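Open day at the Umali workshop in Ullport, a thread. I took the early train from Tritville and came home with 49 photos, most of them of tables. I will try to keep it short. 1/9

12 replies · 31 likes

First, the building. It is the old tax office behind the harbour, with carpet on the floors and a very slow lift. At the entrance they gave us a paper badge and a map. Each group could have at most 80 visitors, and ours was nearly full. 2/9

4 likes

The first room was a talk with slides. They said that the two arms had finished 3,094 practice runs since January. I asked what is a "finished" run and the answer was good: a person checks each one and decides. 3/9

2 replies · 9 likes

The second room was the one I came for. Two arms, a table, food and packaging on a grey mat. The task is tidying after a meal, so everything must be sorted into what you keep and what you throw away. 4/9 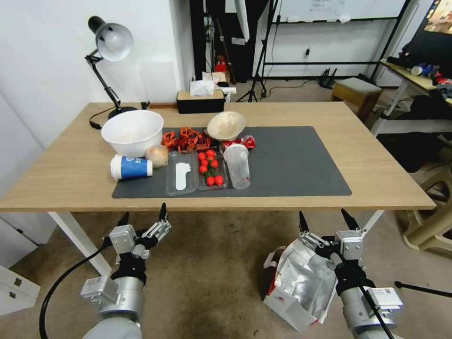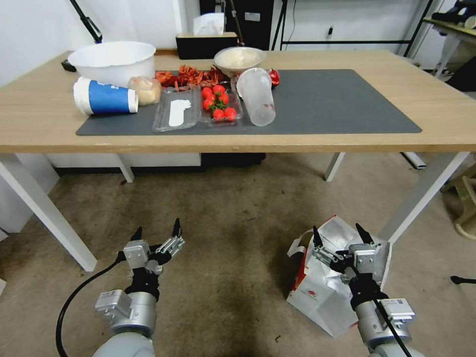 Cherry tomatoes on the vine, in a clear plastic tray or box, both times. Look also where the tall plastic cup is: standing in the first photo, lying down in the second. 5/9

5 replies · 44 likes

ON SOFT THINGS. I asked the engineer which objects are the most difficult. She said thin plastic, then anything that changes its shape when you hold it. A tomato is easier than I believed, if the fingers close slowly. A vine with many tomatoes is another matter, for they swing. 6/9

3 replies · 18 likes

ON SPEED. It is slow. I would clear my kitchen table three times in the same period. The engineer did not try to hide this, and I liked her for it. She said that for now they prefer slow and gentle, and the speed is work for next year. 7/9

1 reply · 15 likes

ON THE PUBLIC. The children stayed at the rope much longer than the adults. A small boy asked if the robot eats. The coffee was finished before eleven, so if you go, bring your own. 8/9

27 likes

The next open day will be in Tistholm in October, in a bigger hall, with 200 places. You must book, but it costs nothing. I would go again, and this time I would skip the slides and stay two hours by the table. If somebody here is also going, please write to me, we can share the train. 9/9

8 replies · 22 likes · 6 shares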